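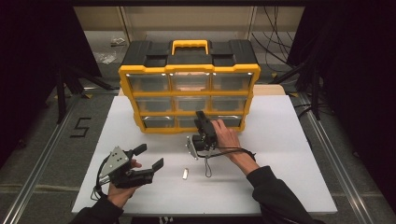 *Last changed: June, by Mostafa Fahmy*

# Padau Drawers: two-handed small-parts sorting with hand-held grippers

Padau Drawers is a set of recorded demonstrations collected by the Wirkau group for training manipulation policies. In every recording, a person carrying one gripper in each hand works with small parts and a nine-drawer organizer on a table. The set covers opening a drawer, placing a part, closing the drawer, and taking a part back out.

This card states what the release contains, how it was gathered, and the limits on its use. It replaces the notes that were shipped with the pilot release.

## Contents

The release holds 1,000 demonstrations. Of these, 600 are "place" demonstrations, in which a part begins on the table and is to end in a named drawer. The remainder are "retrieve" demonstrations, in which the part begins in a drawer.

Each demonstration is stored in its own folder and contains:

- head-view video, taken from the demonstrator's point of view
- pose of each gripper over time
- opening width of each gripper over time
- a short written instruction, such as "put the cylinder in the bottom left drawer"
- an outcome label, assigned at review

Left and right always refer to the demonstrator's own hands. Drawers are named by row and column as seen from the demonstrator's side of the table.

## Work area

The table carries a large flat white board, and the organizer stands toward the back of it. The organizer has a yellow front, a black lid with a carrying handle, and clear drawers in three rows of three. The top-row drawers are wider than those below, and a policy that assumes equal spacing between drawer fronts will perform poorly on that row.

Lighting and table height were held fixed within a session. The position of the organizer was not: it was shifted and slightly turned between demonstrations, always within reach of both grippers.

Each work area carries a number on the floor, and that number is recorded in the session file under `station`. Users who wish to test across stations should split on this field before training.

## Parts

A total of 14 parts were used. They include metal cylinders, spacers, caps, and short lengths of rod. The small silver cylinder is the most common part in the release and also the most difficult, as it rolls when touched off center and reflects the overhead light. Plolo, the perception group, reports that its part detector loses the cylinder more often than any other item when a gripper casts a shadow over it.

Part names are listed in `parts.csv`. The names used in the written instructions match that file exactly.

## Collection procedure

1. The demonstrator reads the instruction on the station display.
2. The board is cleared and the listed part is set out, or placed in the listed drawer.
3. Both grippers are held open above the board until the start tone.
4. The demonstrator completes the task at an even pace, using both grippers where the instruction calls for it.
5. Both grippers are opened and held still until the end tone.

Demonstrators were asked not to touch the organizer or the parts with any portion of the hand during a recording. Gripper cables were to be kept clear of the drawer fronts. A recording in which a cable caught on a drawer was marked `cable_contact` and kept, provided the task was finished.

Seven demonstrators took part. All received the same training session and completed a practice set that is not included in the release. Each is identified only by a code.

## Review and labels

Every recording was reviewed by a person other than the demonstrator. The outcome label takes one of the following values:

| Label | Meaning |
|---|---|
| `complete` | Part in the named location, drawer fully closed |
| `partial` | Part in the named location, drawer left open |
| `recovered` | Part dropped or misplaced, then corrected |
| `failed` | Task not finished |

Failed recordings are included. They should be filtered out for plain imitation training, but they have been useful to the Seyoum project for training a success classifier.

## Known limitations

- Only one model of organizer appears. Results on drawers with knobs, latches, or opaque fronts should not be inferred from this set.
- The right gripper performs most of the placing. Left-gripper placing is under-represented - the `active_hand` field may be used to rebalance.
- Clear drawer fronts give weak visual cues as to whether a drawer is open by a small amount. Reviewers disagreed most often on the line between `complete` and `partial`.
- Gripper pose is less reliable when a gripper is held low and close to the organizer. Affected spans are flagged in the pose file and have not been smoothed.
- Backgrounds vary little. Curtains, stands, and cabling are present at the sides of the work area, and users should confirm that a trained policy does not depend on them.

## Permitted use

The release may be used for research and teaching. It may not be used to identify demonstrators or to measure the performance of individual workers. Redistribution requires written consent from the Wirkau group.

## Changes from the pilot release

- The `recovered` label was added. Such recordings were earlier counted as `complete`.
- Drawer names were changed from numbers to row and column.
- Timestamps for the two grippers now share one clock.
- Duplicate entries in `parts.csv` were removed.

## Contact

Questions, corrections, and reports of mislabeled recordings should be sent to Mostafa Fahmy, data steward, Wirkau. Please give the folder name of the recording and the label you believe to be correct.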